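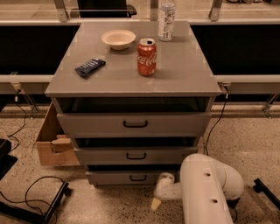 Drawer pedestal

A drawer pedestal is a low cabinet made up of stacked drawers under a flat top. It is used mainly in offices, workshops and studios, either under a desk or next to one. The three-drawer form is the most common.

Construction

The body, or carcass, is usually steel or faced board. Each drawer travels on a pair of runners fixed to the inside walls. Roller runners are cheap and tolerate dust; ball-bearing runners carry more weight and allow the drawer to open fully. Handles may be bow-shaped, recessed or formed from the edge of the drawer front.

Drawers that drift open when left alone often point to an uneven floor or worn runner stops. Adjustable feet correct the first fault. Some models have an interlock that allows only one drawer to open at a time, which reduces the risk of tipping.

Use of the top

A pedestal that stands clear of the desk also serves as a side table, and drinks, bowls and snacks commonly end up on it. Painted and laminated tops are wiped with a damp cloth. Standing liquid should be kept away from the front edge, where it can run down into the top drawer.

Makers and variants

The Petavlow range has 3 drawers of equal height and a top panel rated for 20 kg. The Dundmont pedestal replaces the lower two with a single filing drawer. Vlček supplies runners and handles as spare parts.

See also: Filing cabinet; Chest of drawers; Desk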